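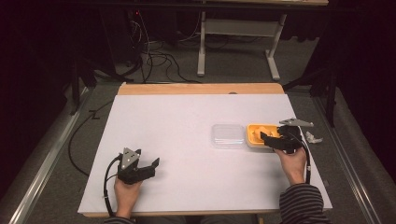 Learning from hand-held grippers: your questions

What is the Kistar study about?
We wanted to know if a robot could learn two-handed table jobs from people who never touch a robot at all. You hold a gripper in each hand, do the job the way you like, and the motion of both grippers gets recorded. Then we train on that. We love how simple it is!

Why not just drive the robot by remote?
We did that first, and it's slow going. With the grippers in your own hands you can feel when a tub starts to slide, and you fix it without thinking. Those little fixes are gold for training.

What are the plates with the pale dots for?
Tracking. The dots are markers, and the pattern on each plate tells the system where that gripper is and which way it's tilted. Try not to cover them with your sleeve.

Why the white sheet?
Plain colour, no wood grain, easy to swap when it gets grubby. Aleksi Laaksonen also trained on bare tabletops in March, and the results were a bit worse with clear plastic containers. We're still arguing about the reason.

How much data did you use?
1000 demonstrations from 19 people, all on tub and lid tasks. Most people got comfortable after some 5 tries.

So did it work?
Better than we'd hoped! The robot picked up the habit of steadying a container with one gripper while the other reaches in, and it did so with tubs it hadn't met in training. Clear lids remain the hard part. It still closes too early on those, and Seija Ikonen is testing 2 fixes.

Do left-handed people cause trouble?
No, please come. Mixed habits seem to help, though we haven't measured that properly yet.

Can I get the recordings?
Yes, for research use. Write to Yareli Cisneros at the Sutter lab and say which tasks you're after. The full set is large, so she'll usually send a sample first.

Last updated Jan 24, 2023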